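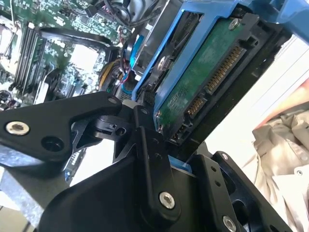 How to comment on a drilling permit before the window closes

Quick version, am writing this between meetings. The Landry gas wells notice went up in December and you get 30 days. Not a lot.

Find the notice first. State environmental agency site, search by county, then by operator name. Ours was listed under Nikus, so try the parent company too. Write down the docket number. Comments without it get lost.

Download the application. Long, mostly maps. Skip to the water section and the waste section. Look for where the produced water goes, how far the pad is from the nearest stream, and who pays for plugging the well later.

Now write. One page is plenty. Say where you live and how close. Then one issue per paragraph, with the page number from the application. "Page 80 shows the access road crossing Ullau Creek with no culvert plan" beats three paragraphs of being angry — I've sent both kinds.

Form letters get counted as one comment, or they did last time. Use your own words even if their clumsy.

Ask for a public hearing. Put it in its own sentence, near the top. Some states need a set number of requests before they'll hold one, check the rules for yours.

Well owners: get your water tested now, before any drilling. Certified lab, keep the chain of custody form. Mavis Tillman has a list of labs for our side of the county.

Submit online and save the confirmation page. Mailing it? Certified, and watch whether the deadline is postmarked or recieved. Different thing.

Drafts to Saqib Warraich if you want a second read, before 5 pm please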